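Bench rules at the Vastby workshop

We wrote our rules for the two-arm table in March, after 7 small collisions. The pictures show the work they are made for.
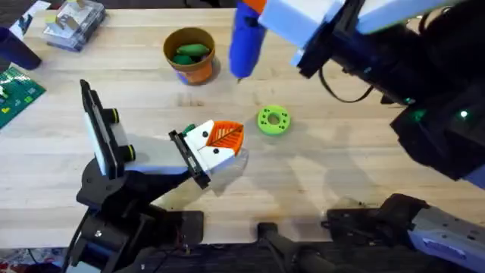

Two arms share one wooden table. Rule one: only one arm may enter the middle zone at a time, and the other waits until it is clear. Kagiso Ngubane wrote to us that at Zwane they use the same rule, but they also limit the speed of the waiting arm.

Rule two is about parts. A fixture must be checked by hand before the gripper comes down to it.
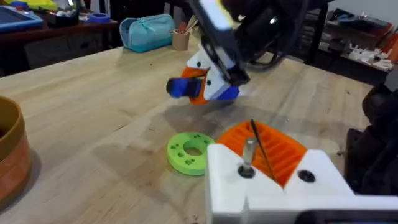
Johannes Makhubela asks if the check should be signed each time. For now we sign once per shift, and the list hangs by the door.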